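Search the help board Go

Supplier says plant start-up has slipped. Can I still get out of the contract?

Annatjie Radebe
I run a small farm supply business and in October I signed to buy 200 tons of urea from Markau, to come from their new plant. The plant was meant to be running by now. They say commissioning needs another 90 days. I paid a deposit and my customers want product for planting. Do I have to wait? 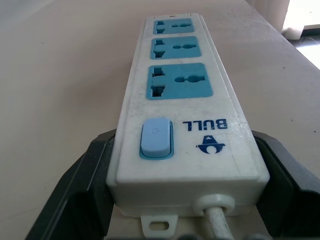 The contract gives a delivery month but I can't find anything in it on late start-up.

3 comments

Morven McIver
Look for a clause called "long stop" or "termination for delay." Ours with Deltura let us walk away after 30 days, with the deposit back, but we had to give notice in writing first. If yours has no such clause, ask a lawyer before you buy elsewhere — you could end up owing for both lots.
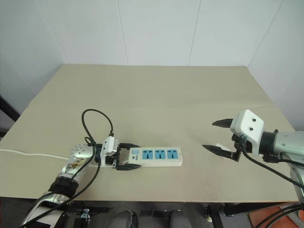 Also check whether the contract names the plant as the only source. If it doesn't, they may have to fill your order from imported stock, and you can ask for that now.

Share 4

Fletcher Prendergast
plants are always late. 90 days means six months. get your deposit back

Endang Nair
Read the force majeure part too. Suppliers like to put contractor delays under it, and whether that holds depends on the wording.

Share 1

Related
Who pays port storage on late cargo?
Price went up after I signed
Is a bank guarantee worth the fee?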